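Grorau Office Network mailing list
Thursday, December 31, 2020
Posted by: Office of Records and Supply, Eltholm

Print this message | E-mail this message

Subject: Re: Retention of paper files after the May move

Colleagues,

This message replies to the question below, which several branch offices have also raised by telephone.

> Our branch still holds 292 boxes of paper files from before
> the move in May. The shelving at the new site takes fewer
> than that. May we destroy the older boxes now, or must they
> first be listed with Eltholm? We would also like to know who
> pays for collection.

No box may be destroyed until it has been listed. The listing form is unchanged, and one line per box is sufficient. Please give the year of the oldest paper and the year of the newest. Boxes that hold personnel papers must be marked as such and kept apart from the others.

Across all branches, 3492 boxes were reported before the move. Of these, 748 have been listed and cleared for collection. The remainder fall under the ordinary schedule, and branches should not expect a collection date until their lists have been received and checked.

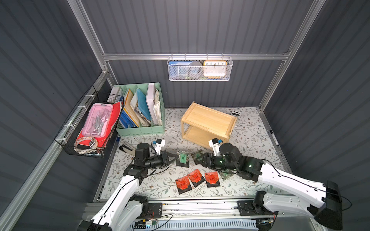
Collection is carried out by Ratix under the existing agreement and is charged to the central budget. A branch that arranges its own collection will bear the cost itself. Ratix requires 2 working days' notice and will not accept boxes without lids or with torn sides. Replacement boxes may be ordered through the usual supply request.

Ledgers and bound minute books are outside the schedule. They are kept permanently and should be sent to Eltholm by internal carrier, with a copy of the transfer slip retained at the branch.

Questions about lists already submitted should be sent to this office directly and not to the full list.

Office of Records and Supply
Grorau, Eltholm

Contact the list owner | Copyright Grorau. All rights reserved. | Back to top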